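Where Do the Dishes Go? All About Washing, Racking and Putting Away

Have you ever finished a bowl of noodles, carried it to the kitchen, and then not thought about it again until it turned up clean in the cupboard? Most of us have! But a dish goes on quite a trip between your last bite and your next one, and there is some very interesting science hiding along the way. So let's follow the dishes, one stop at a time, and if you happen to have some waiting at home you can try a few of these things yourself (with a grown-up nearby, please, when the water is hot).

Stop One: The Sink

Food sticks to dishes for all sorts of reasons. Some of it is sugary and dissolves in water, which makes it easy to rinse away. Some of it is greasy, and grease and water don't like to mix at all. If you've ever seen little round puddles of oil floating on top of soup, you know just what I mean.

Dish soap helps because each tiny bit of soap has two ends. One end grabs on to water and the other end grabs on to grease. When you scrub, the soap surrounds little blobs of grease and the water carries the whole lot down the drain. Scientists call these tiny bits molecules, and there are far more of them in one squirt than you could ever count.

Stop Two: The Dish Rack

Now for my favorite stop, the rack. A rack is mostly made of gaps, and the gaps are the clever part. When a plate lies flat on the counter, water gets trapped underneath it and sits there for ages. When the plate is propped up on its side, gravity pulls the water down toward the lowest edge, where it gathers into a fat drop and falls off. Meanwhile air can reach both the front and the back of the plate, and the thin film of water that's left floats off into the air as vapor. That is called evaporation, and it's the same thing that happens to a puddle on a sunny sidewalk.

The upright bars that hold the plates apart are called tines, just like the pointy parts of a fork. A shallow plate with a raised rim, like a pasta plate, takes up a bit more room than a flat one, so it helps to leave some extra space next to it.

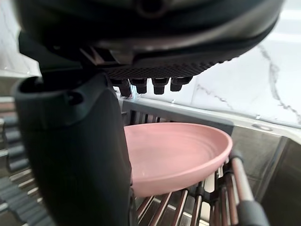
Stop Three: Mugs and Other Awkward Shapes

Plates are easy to stack, but mugs are another story. A mug is basically a cylinder with an ear stuck on the side, and that ear (the handle, of course) bumps into everything. Mugs drain best upside down. Right side up, they hold on to their water like a little pond, and you'll get a surprise when you tip one over your socks!

Carrying a mug takes some thought, too. You can hold it by the handle or wrap your fingers all the way around the outside, which gives a good steady grip once the mug is cool. If you're small, or the mug is big, keep your other hand free and ready to help. 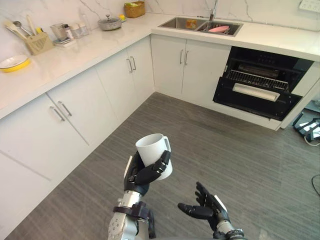 A white mug, with the sink, a wire dish rack and the open dishwasher behind it.

Some kitchens have a dishwasher as well as a rack. Inside a dishwasher there are racks with tines too, for the very same reason: water has to be able to get in between the dishes and then run off again. Bowls and mugs go in with their open sides facing down.

Stop Four: Back to the Cupboard

Before you put a plate away, run a fingertip around the rim and over the bottom. The bottom is where water likes to hide, especially if there is a little ridge for the plate to stand on. If it's still damp, give it a rub with a clean towel.

When you lift a plate out of the rack, hold it by the edge and bring it straight up so it doesn't knock against the tines or the plate next door. 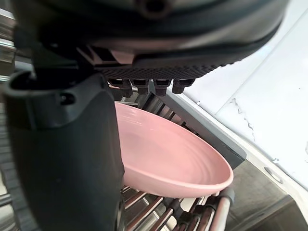 Ceramic plates are made of clay that has been baked in a very hot oven called a kiln, and many have a smooth, glassy coating called a glaze. The glaze keeps food and water from soaking into the clay. It's tough, but a hard bump can chip it, so set your plates down gently, biggest at the bottom of the pile and smallest on top.

Try It at Home

Wet two plates that are the same size. Lay one flat on the counter and stand the other in a rack. Come back after your snack and feel the bottom of each one. Which is drier? You could draw what you found and ask someone in your family to guess the answer before you show them.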